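The Peler bar and housewares fair was on again at the Dralton Exhibition Hall, and as I live 2 stops away on the tram I have run out of excuses for missing it. Admission was free before eleven. I arrived at ten past.

## Getting in

The badge printer had a queue of its own. Mine came out with my town in the space for my surname, so for the rest of the day I was greeted as Mr. Dimley by people selling cork. The program promised 102 exhibitors. The map showed fewer, and the coffee stand occupied two of the numbers.

Hall A was mostly furniture for bars: stools, more stools, a banquette in a green that will look tired by January. Živković had the largest stand, all shelving, and a brochure weighing more than some of the shelves. Their lockable bottle cabinet is a good piece of work, with doors that close without a slam. I was told the price was 415, and then, after a pause, that this was per door.

I also sat through half a talk on citrus storage. The speaker keeps lemons and limes in separate drawers and has strong views about people who don't. I left during the slides on humidity.

## Hall B, the bar tables

Hall B was better, mainly for the home bar layouts set out on long tables. Lemons, a lime, a cutting board, a bowl of ice: it's the sort of thing I claim to own and never have in the house on the same day. What I liked was the space. At home my cutting board lives half over the sink, and the ice goes wherever the toaster isn't.

I took a liking to the ice scoop, too. I have used a soup spoon for years – and once, at a birthday, a measuring cup – and a proper scoop with a long handle would raise the tone. The muddler I can live without. I already have a rolling pin and a temper.

The pink bowl and the mint one divided opinion among the people standing near me. One woman thought they belonged at a baby shower. I would have bought the pair, but order sheets were for trade buyers, and Mr. Dimley is not in the trade.

The mug tree was the surprise. I grew up with one that shed a peg every winter, and had assumed they'd been quietly withdrawn from sale. Give it five years and there will be a stand of nothing else, with a brochure.

## Lunch and leaving

Lunch was a cheese roll from the cart by the loading doors, eaten standing up in a building containing several hundred stools. The afternoon raffle went to ticket 3036. I had 3035, and have kept it for some reason.

I came home with two tote bags, a corkscrew I didn't need and the Živković brochure, now under the short leg of the kitchen table. If you go next year, start in Hall B and bring your own lunch. The cloakroom shuts half an hour before the hall does, and they mean it. 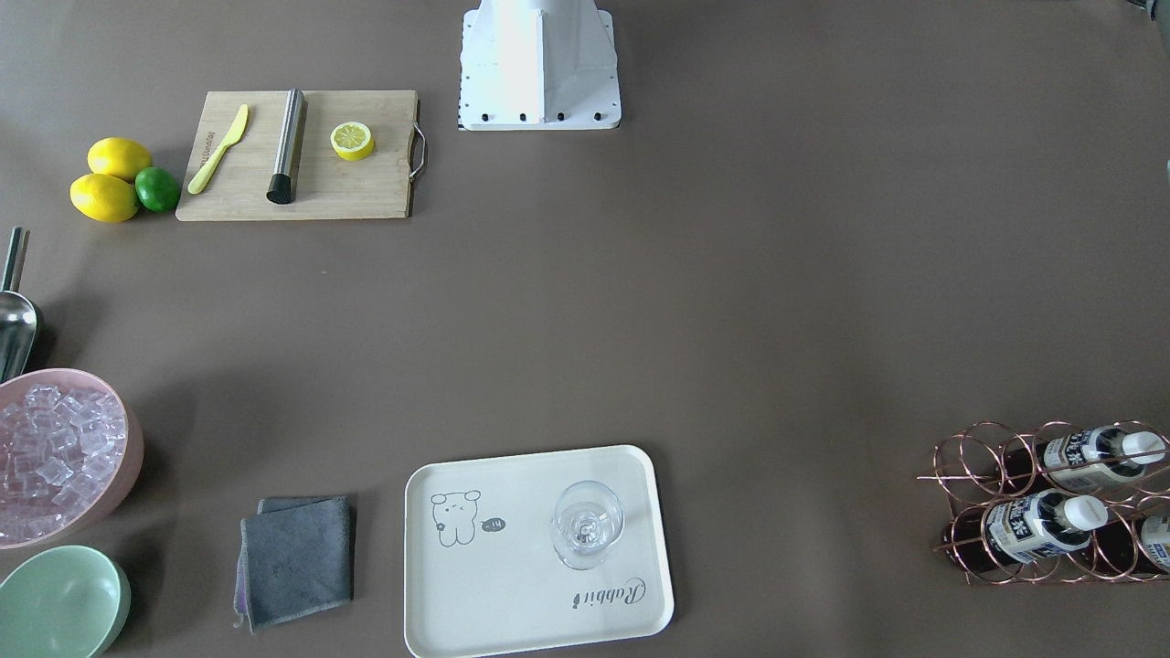
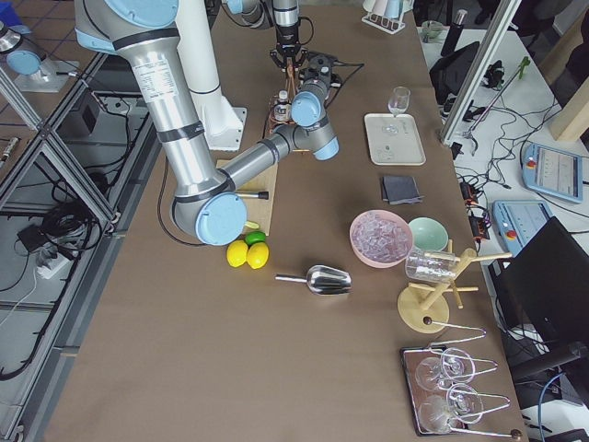

Lemons, lime and ice
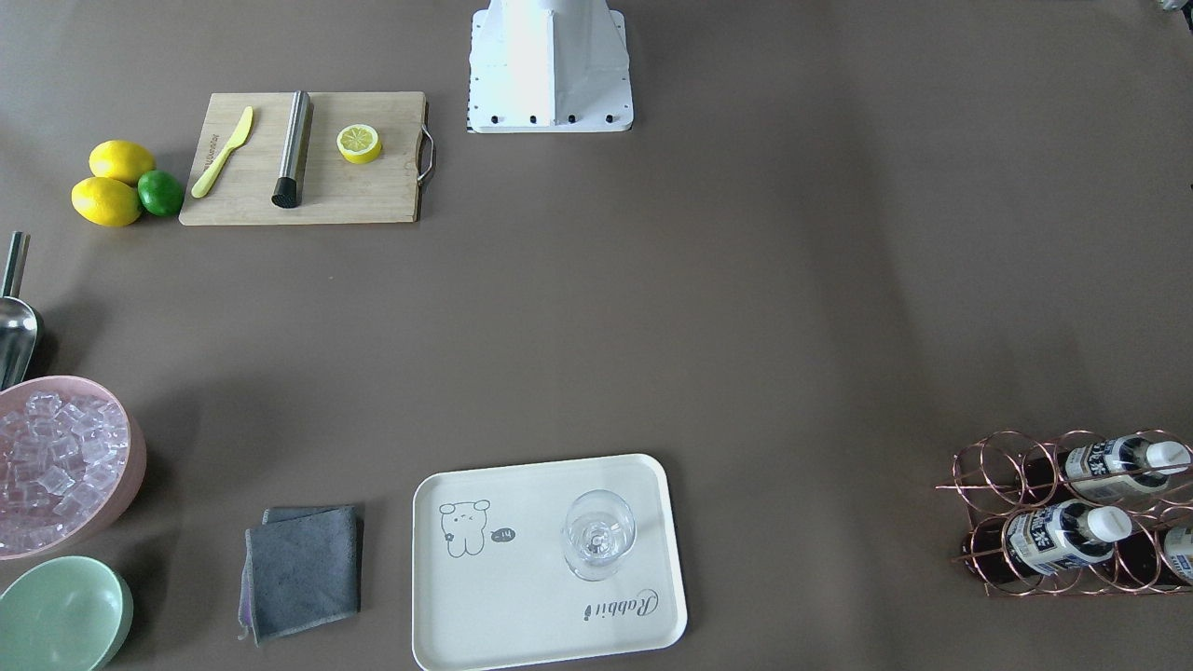
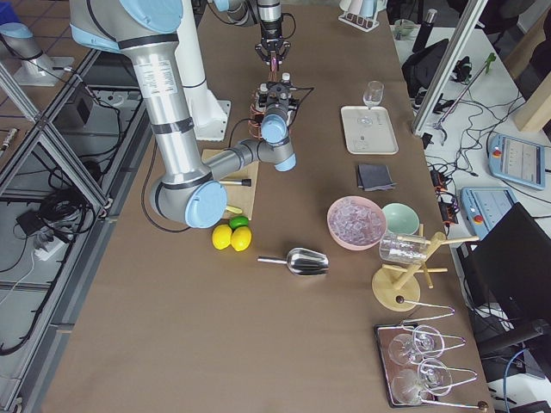 **Filed under:** Fairs and open days, Home bar, Dralton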